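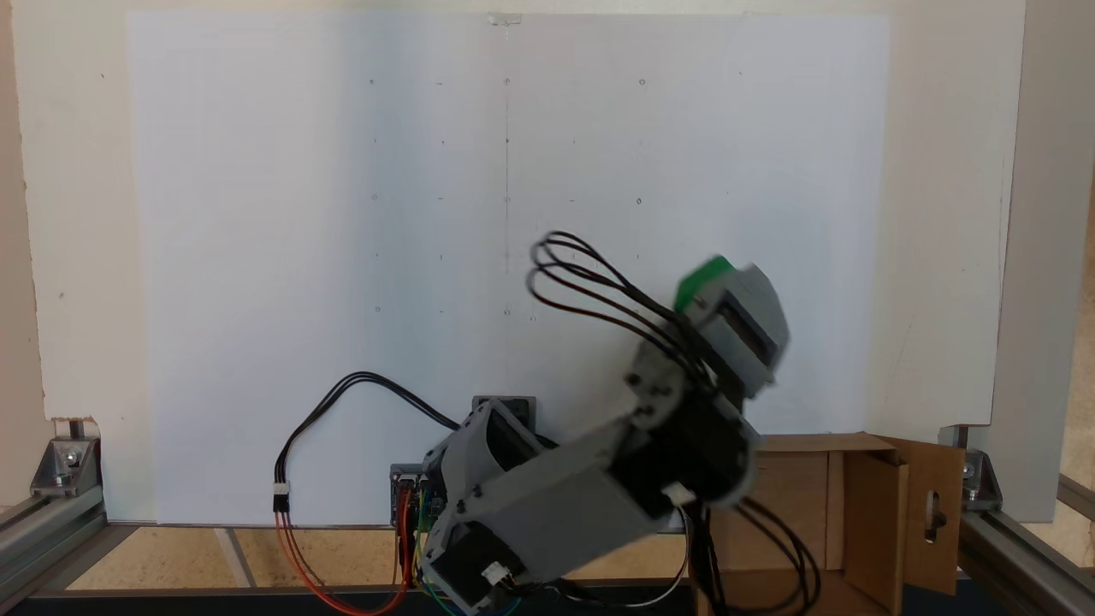 3.2 背景紙の取り付け

板の前に白い大判の紙を張り、作業台の背景にします。旧版の手引きには「五分で終わる」とありましたが、初めての人にはまず無理です。9時に始めたら昼前に片付けば上出来と考えてください。

1. 左右のアルミフレームを立て、角の金具をボルトで仮止めします。本締めはまだしないこと。

2. 紙を広げ、一晩平らに置きます。Skultexの説明書は「巻き癖はつかない」と言い切っていますが、筒から出した紙が初めから平らだったためしがありません。

3. 上端の中央をクリップで留めます。クリップは小さいもので足ります。四隅を先に留めるやり方も見かけますが、しわを中央に集めるだけに思えます。

4. クリップの位置から真下に細い縦線を引きます。点の列を印刷した紙でも、印刷を垂直の基準にしないでください。当方で測った紙では、下端で7ミリずれていました。

5. 縦線に下げ振りを当て、合っていれば金具を本締めします。

注意:配線を紙の前に渡すときは、コネクタの手前にたるみを残します。引っ張られた線は紙を擦り、やがて破ります。束ねれば安心という意見もありますが、固く束ねた線のほうが抜けやすいというのが筆者の印象です。

注記:段ボール箱を台の上に置くなら、ふたを開いたときの高さと幅も見込んで場所を決めます。閉じた寸法で決めると、たいてい紙の端に当たります。持ち手の穴に線を通すのは勧めません。

注記:Stepan Kovalchukの改訂案では、紙を64日ごとに交換することになっています。根拠は書かれていません。汚れや折れが目についたら替える、で十分でしょう。替えの紙はIchikawaの倉庫、品番3,819です。棚札は当てにせず、筒のラベルを見て確かめてください。

側面の白いパネルの立て方は3.3に続きます。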